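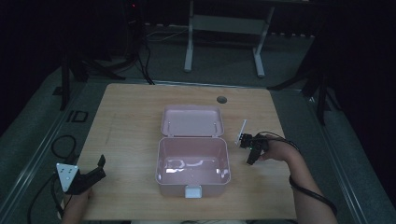
Firnley Lantern Walk & Fun Run – progress report no. 2

To: Ginette Maillard, Renaud Community Fund
From: Tomás Ó Dálaigh, event lead
Covers: end of September to Wednesday

Ginette – sorry this is a day behind. Short version: we're on track, sign-ups are ahead of last year, the route is nearly settled, and toilets are going to cost more than we told you. Details below in the order of your form, more or less.

Sign-ups

798 registered as of Wednesday lunchtime. That's both distances together, the 5K and the one-mile walk. The walk is filling faster, mostly families. Online sign-up closes the Sunday before. On-the-day entry still allowed but no guarantee of a T-shirt, and the web page now says so in bold after last year's complaints.

School group rate is live. Two schools have confirmed, a third wants to know if teachers go free. Told them yes, one per class. If you'd rather we didn't, shout soon.

Route

Start and finish moved to the Trarnero end of the park. The old start by the bandstand backs up onto the road and the town didn't want it again. New one is flatter, better for strollers, and has room for the food stalls. Downside is the 5K now has a pinch point at the footbridge. Afshin Babaei walked it with the parks people and they settled on wave starts, 7 minutes apart. Runners first, then joggers, then everybody with a lantern, a dog or a small child.

Road closure request is in. Only the lower lane, 4 to 8 p.m. No reply yet. I've called once and will call agian on Monday.

Permits and insurance

Park permit – signed.
Event insurance – renewed, certificate to follow under separate cover.
Food stalls – each stall brings its own paperwork, Séverine Lemaire is chasing. Soup van and pretzel people done. Waffle stand not done.
Fireworks – dropped. Too close to the stables. We're putting the money toward lights along the river path, which were dark in two spots last year and got mentioned a lot in the feedback.

Festival area

Opens an hour before the first wave. Brass band confirmed for one set before and one after. Lantern-making table for kids, Ursina Egger running it as before, she wants twice the tables and I think she should get them. Costume prize stays. Dog costume prize also stays, by popular demand.

No stage this year. Announcements from the back of the Werkell truck, which has its own speaker and power. They're lending it free for the evening and we've put their name on the start banner in return. Please check you're OK with your logo sitting next to theirs, proof went to your office last week.

Money

First half of the grant is spent or committed. Went on T-shirts, insurance deposit, banner, first payment to the timing company. Receipts are scanned, will send them as one file when I've found the missing banner one.

Over budget: toilets. Quote came in higher than last year because we asked for more accessible units, and they have to be delivered to the far side of the park. I'd like to cover it from the fireworks line if the river lights leave enough. Need your OK in writing to move money between lines, I beleive that's condition 4 in the agreement.

Under budget: printing. We've stopped doing the paper course map. Big map at the start instead, and one at the footbridge.

Marshals

Good response, still short on the late shift. Everyone wants the start line, few people want the far corner in the dark. Offering a hot drink voucher and a ride back. Briefing evening is at the sports hall, 7 p.m., date going out with the next mailing.

Things that worry me

Weather, as ever. If the river path floods we use the shorter loop and the 5K becomes closer to a 4K. Timing company knows.
Parking. The overflow field is soft. Asking people to take the bus, and we've asked the bus company for a later last bus. Waiting.
Road closure, see above.

What I need from you

OK on moving the fireworks money.
Logo approval, by Friday if possible.
Whether someone from the fund wants to hand out the prizes. Last time it was you and it went down very well.

Final report in January with finish numbers, survey results and full accounts. Call if anything is unclear, mornings are best.

Tomás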